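4.3 Recording Kitchen Examples

Read this section before collecting examples for the Wornik learning system. Operators must have completed the arm safety steps in Section 2.

1. Set out the cutting board, toaster and other items listed on the task card.
2. Confirm that both arms move freely and that no cable is under tension.
3. Start the recorder and wait 3 seconds before moving an arm.

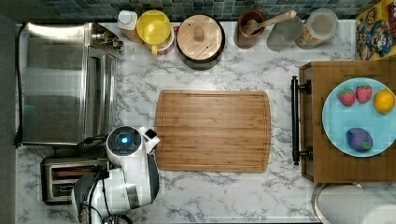
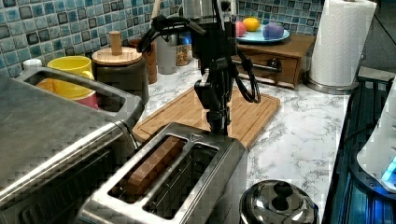 Counter work with the toaster, toaster oven and cutting board.

4. Carry out the task at an even pace. Do not correct a missed grasp more than twice; stop and mark the example "failed."
5. Stop the recorder, then enter the task name and result.
6. Move at least one item on the counter before the next example.

CAUTION: Unplug the toaster before placing a gripper near its slots.

NOTE: Failed examples are kept. Do not delete them from the Proltholm server.

A full task set contains 700 examples. Training may begin once 92 percent have been reviewed. Send completed sets to Dong-hyun Yeo. Requests for changes to a task card go to Gemma Birkett and must include the card number.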